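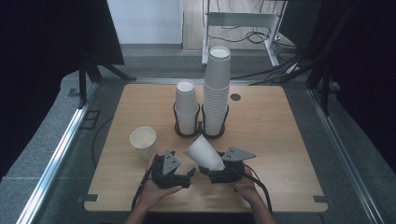
Chapitre 4
Le gobelet en papier : géométrie, empilage et distribution

4.1 Objet du chapitre

Les chapitres précédents ont traité des emballages rigides fermés. On aborde à présent une famille de contenants ouverts, légers et de forme tronconique, dont le gobelet en papier est le représentant le plus courant. Sa fonction première est de contenir une boisson, mais la plupart des difficultés rencontrées en service surviennent lorsqu'il est vide : mise en pile, prélèvement à l'unité, remise en pile, maintien vertical sur un plan de travail.

Le lecteur devra connaître les notions de conicité et de centre de gravité présentées au chapitre 2. Les calculs de frottement sont repris en 4.5 et peuvent être omis en première lecture.

4.2 Terminologie

On appelle buvant le bord roulé qui termine la paroi du côté de l'ouverture. Le fond est un disque rapporté, placé légèrement en retrait de l'extrémité inférieure de la paroi ; la partie de paroi qui le dépasse forme la jupe. La couture latérale est la zone de recouvrement des deux bords du flan.

Le pas d'empilage, noté p, désigne la distance verticale entre deux buvants successifs dans une pile. Il dépend de la conicité, de l'épaisseur de la paroi et de la profondeur de la jupe. Si h est la hauteur d'un gobelet isolé, la hauteur H d'une pile de n gobelets identiques s'écrit :

H = h + (n - 1) p

Pour h = 90 mm et p = 11 mm, une pile de 20 gobelets atteint donc 299 mm. On remarquera que le premier gobelet compte à lui seul pour près d'un tiers de la hauteur totale. Retirer la moitié des gobelets ne réduit donc pas la pile de moitié.

4.3 Stabilité de la pile et rôle du support

Une pile posée ouverture vers le haut repose sur la jupe du gobelet inférieur, c'est-à-dire sur le plus petit diamètre disponible. La même pile retournée repose sur un buvant et gagne en assise, mais le bord destiné aux lèvres se trouve alors au contact de la table. L'usage en collectivité privilégie la première orientation et compense le défaut d'assise par un support.

Les supports en fil métallique sont répandus. Ils associent une base élargie et des tiges qui entourent la partie basse de la pile. Les tiges limitent l'inclinaison, la base éloigne la ligne de basculement. Au-dessus des tiges, la pile n'est retenue que par l'emboîtement des gobelets entre eux : une pile haute peut fléchir latéralement alors même que son support reste immobile.

Lorsque deux piles sont disposées côte à côte, on laissera entre elles un intervalle suffisant pour saisir un buvant sans toucher la pile voisine.

4.4 Prélèvement et remise en place

Le prélèvement par le haut demande deux actions simultanées - soulever le gobelet supérieur et retenir le suivant. Un pincement trop fort ovalise le buvant et augmente l'adhérence entre les parois. Imrie (Alasdair Imrie, Contenants minces, éditions Moncrieff) recommande une légère rotation avant la traction verticale, surtout après un stockage prolongé en atmosphère humide.

La remise en pile est plus délicate. Le gobelet doit être redressé, centré au-dessus de l'ouverture, puis descendu sans effort jusqu'à l'appui. Un gobelet présenté de biais se coince avant la fin de course ; le pas devient irrégulier et la relation donnée en 4.2 cesse de s'appliquer. On ne corrige pas ce défaut en appuyant sur le sommet - il faut retirer le gobelet et recommencer.

Termes à retenir : buvant, jupe, couture latérale, pas d'empilage, ligne de basculement.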